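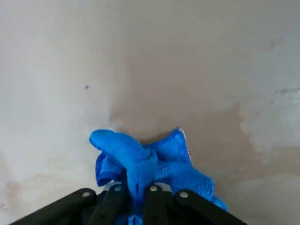
2 min read

Clause 5 of the Dreden code stated that a cloth was to be gripped by its folded middle, with no single layer between the fingers. Clause 6 stated that the arm was to stop if a person came within reach. On the night shift at Fumville, Hernán Ñahui had to sign for both.

He put the first signature down at once. The blue cloth was bunched between the inner fingers, folds out on either side, pressed to the pale surface. A darker patch spread beyond it. The code had a word for such a patch - "indeterminate" - and he entered the word in the column provided.

The second signature took longer. The log from Brondent listed 171 stops since May. All but one carried a cause: a sleeve, a trolley, a hand. Stop 51 had none. The arm had held still for two minutes, then resumed.

He rang Nomura, who had drafted the clause.

"Was there anyone within reach?" she asked.

"The log says no."

"Then it shouldn't have stopped."

"The code doesn't say that. It says when it must stop. It doesn't say when it mustn't."

He heard her turning pages.

"Leave the box blank," she said. "I'll have to write another clause."

Hernán left it blank, initialled the margin and wrote the time beside it. Then he went back to the first page and began on the cable checks.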